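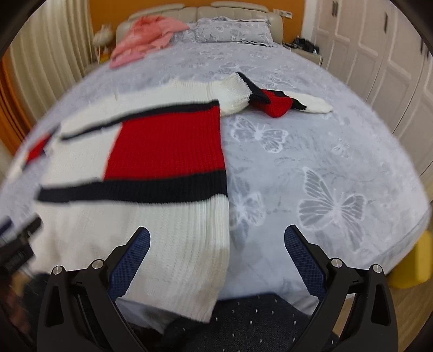
Manalo 居家叠衣数据集

说明文件,随数据一起发布。最近一次修订:2020年2月。

概述

Manalo 收录的是人手持夹爪工具在住宅卧室里整理衣物的过程,内容以铺开、抚平、折叠毛衣和其他上衣为主,操作面是床。采集时不使用机械臂,操作者直接握着夹爪干活,相机装在夹爪工具上,随手一起移动。数据供模仿学习使用,也可以用来训练衣物状态的识别模型。

采集和整理由 Dolthorpe 完成,工具标定由 Prekus 负责。数据问题联系 Rommel Bautista,标注问题联系 Teodor Marciniak。

规模

演示段数:2,533
不同衣物件数:752
采集住宅:20 处
其中带失败标记的演示:超过 300 段

一段演示从夹爪进入工作区开始,到操作者按下结束键为止。中途停下来接电话之类的情况已经剪掉,剪切点写在元数据的 cuts 字段里。剪切前后的两部分仍算同一段,读取时不要跨剪切点做插值。

任务划分

铺开:衣物以任意状态放在床上,把衣身和袖子拉开,正面朝上。
折袖:从铺开状态开始,把两只袖子依次折到衣身上。
折身:袖子已折好,把下摆折向领口,对折一次或两次。
整件:以上三步连续完成,中间不停。

整件任务里,三步的分界由标注员手工标出。分界往往不清楚,比如操作者一边抚平一边已经开始折袖子,这种情况以夹爪第一次夹住袖口的时刻为准。如果操作者夹的是袖子中段,就以袖口离开床面的时刻为准。两名标注员意见不一致时取较早的时刻,并把 boundary_uncertain 设为真。

采集环境

全部在有人居住的住宅内采集,没有搭建样板间。床品、家具和房间里的杂物保持原样,枕头、别的衣服、床头柜上的线缆都可能进入画面。我们只要求床面留出一块够铺开一件上衣的地方。床罩有素色的,也有印花的。印花床罩对分割模型比较难,尤其是浅色毛衣放在浅色床罩上的时候,评估时建议单独列出这一部分,对应字段为 bedding_pattern。

光线没有统一规定。白天采集的段落里,窗帘有拉上的也有拉开的,曝光由相机自动控制,拉开窗帘时前几帧可能偏亮。

衣物

以针织衫为主,包括粗针毛衣、薄针织衫和开衫,另有一部分卫衣和长袖 T 恤。拼色和条纹的衣服占的比例比日常衣柜里高,这是有意安排的:色块边界便于标注员判断袖子和衣身的对应关系。用这批数据训练出来的模型,换到纯色衣服上效果可能变差,使用前请自己测一下。

每件衣物有一个编号。同一件衣物可能在多段演示里出现,划分训练集和测试集时请按衣物编号切分,不要按段随机切。发布包里自带的划分已经这样处理。

工具和相机

夹爪为两指结构,指面贴有带纹理的软垫。垫子磨损后会更换,更换记录在 pad_id 字段。新垫和旧垫夹薄料时的表现有差别,做滑移分析的人需要留意。

相机为广角镜头,画面边缘畸变明显,墙线、柜门和窗帘在图中会弯曲。发布的是未校正的原始图像,标定参数放在每处住宅目录下的 calib 文件里。需要校正时请用对应目录的参数,不要混用,工具在采集期间拆装过几次。夹爪本身始终占据画面下方的一部分,如果训练时要遮掉,可以使用 masks 目录里的静态遮罩。夹爪完全张开时遮罩会漏掉指尖的一小块,目前没有修。

目录结构

episodes:图像序列和时间戳,每段一个文件夹
poses:工具位姿
width:夹爪开合宽度
labels:任务类型、分界时刻、结果标记
garments:衣物编号表,含品类、厚薄、主色
masks:夹爪遮罩
splits:训练、验证、测试划分

位姿和图像的时间戳来自同一个时钟。开合宽度由另一块板子记录,已经对齐过,残留误差写在每段的 sync_error 里。该值缺失的段落没有做过对齐,只用图像和位姿时不受影响。

结果标记

分为完成、部分完成、失败三种。部分完成指形状大致对,但有袖子露在外面,或者下摆没有对齐。失败指操作者放弃,或者衣物从床上滑落。失败段没有删除,默认的训练划分里不包含它们,需要时把 include_failed 打开。

已知问题

快速挥动时图像有运动模糊,靠近镜头的布料最严重。我们没有按模糊程度筛掉段落,只在 labels 里给了一个逐帧的模糊分数,分数只适合在同一段内部比较。

深色家具较多的房间里位姿跟踪偶尔会跳变。跳变超过阈值的帧标为 pose_valid 为假,读取脚本默认跳过这些帧。阈值附近仍有漏网的,画出轨迹看一眼就能发现。

操作者以右手为主,左手演示很少,模型对左右对称的泛化没有验证过。

garments 表里的主色由标注员目测填写,米白和浅灰两类有混淆。

隐私

所有住户在采集前签署了书面同意。含有人脸、信件、证件或可读屏幕的帧已做模糊处理,住宅地址不在发布内容里,目录名用的是随机代号。住户可以随时要求撤回自己家的数据,撤回后我们会发新版本,并在更新记录里写明删去的目录代号。已经下载旧版本的使用者请相应删除。

使用范围

允许用于研究和教学。商业使用需要另行取得书面许可。不允许用这批数据识别住户身份或推断其住址。再分发时请保留本说明。

与 Flomberg 的关系

Flomberg 是我们较早的一批数据,在实验台上采集,用的是同一种夹爪,但相机安装角度不同。两批数据的字段名基本一致,可以用同一个读取脚本。合并训练时请分别加载标定参数,Flomberg 的开合宽度单位是毫米,Manalo 是米。

更新记录

当前版本:补全了衣物编号表,修正两处住宅的标定文件,新增 boundary_uncertain 字段。
上一版本:首次对外发布,不含夹爪遮罩。
计划在3月的版本中补上左手演示,并重做张开状态下的遮罩。

反馈时请附上段落编号和帧号,只附截图的话我们很难找到对应的位置。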